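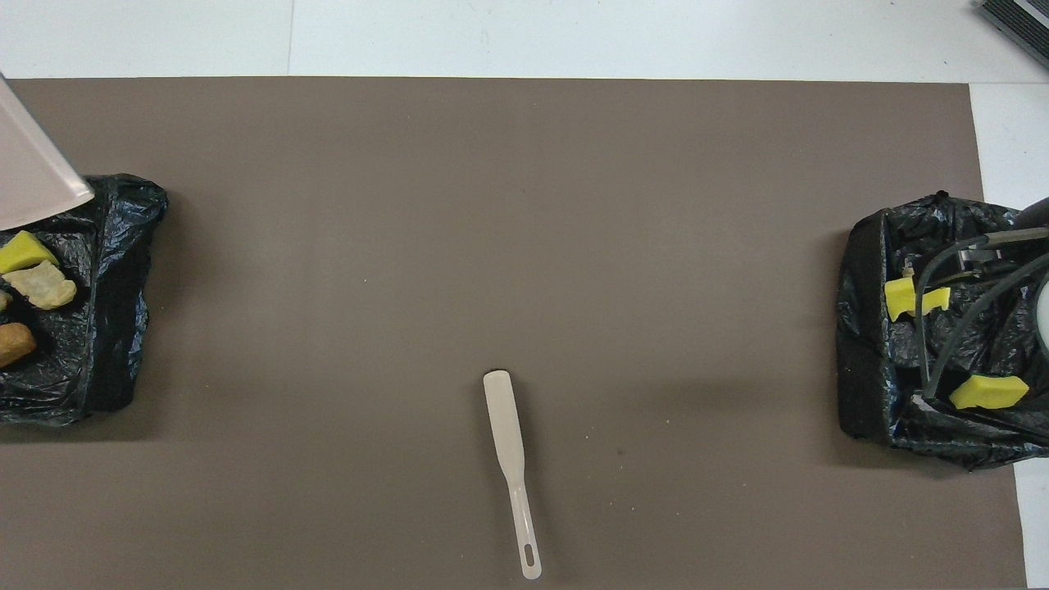

Table papered up, spatula out, first sponges in the bin.

I have been meaning to write up how I clear the table after a messy afternoon, mostly so I can stop explaining it by text message. My sister Nadia asked for it in September and I said I would do it that week, and then I didn't.

The method is brown paper. I put a wide sheet over the white table before anything else comes out and leave it there until everything is finished. The paper takes the crumbs, the drips and the glue, and at the end it gets folded inwards and thrown away. I used to wipe the table down between jobs, and white tabletops show everything, so I was forever going back for a bit I'd missed.

I buy the paper on a roll. The one I have now is 200 metres and cost me £17 from a packaging place in Ashby, which seemed a lot of paper at the time. It lives behind the door in the back room and it is heavy enough that I only want to carry it once. You can get it in shorter lengths from craft shops but the price per metre is silly.

Black bags next. One goes in the bin and I fold plenty of it over the rim, because if you are mean with the overhang the whole thing slides down as soon as something heavy lands in it. I've fished enough bags out of the bottom of enough bins. A second bag goes flat on the paper at the left, or as flat as it will go. Small bits get put on that one while I decide about them. Old sponges, ends of food, whatever has turned up. Most of it is rubbish, but I like having somewhere to put things down that isn't the bin and isn't the clean part of the paper.

Sponges are the thing I'm strictest about now. I buy the plain yellow ones in packs and for years I kept every one of them going far too long. Once a corner has gone it goes out. I don't cut them down for smaller jobs any more either. I had a tub of those under the sink and never used one.

The white plastic spatula is for scraping. Tarun Agarwal gave me mine when he was clearing out his kitchen before the move to Polline, and I thought I had no need of it. It has been on the table for every clear-up since. Plastic doesn't mark the surface the way a metal one would, and the blade is wide enough to push a line of crumbs along in one go. There is a slot in the handle, so it can go on a hook when I've washed it. Hot water and washing-up liquid, nothing special.

The order I do it in, for Nadia:

Pick up anything that is staying and take it to the sink or the shelf.
Sort what is on the spare bag.
Food goes in the food caddy if it's clean enough, otherwise in the bin.
Scrape the paper towards the middle.
Fold the long sides in, then the short ends.
Paper in the bin last, on top of everything, and tie the bag.

Lindalva Barbosa does hers with an old oilcloth and shakes it out in the yard. That works for her — she has a yard. I'm two floors up and I'd be shaking it over somebody's washing.

I did try a wipe-clean mat, a Tronberg one, for most of last winter. It was fine for food. Glue stuck to it and it never lay flat after I'd rolled it up, so it has gone to the charity shop.

If you use paper, tape the far corners down. I use masking tape, two short strips, and peel them off slowly at the end. Without tape the sheet creeps towards you every time you lean on it.

Next job is the cupboard where the bags are kept, and I have not started on that.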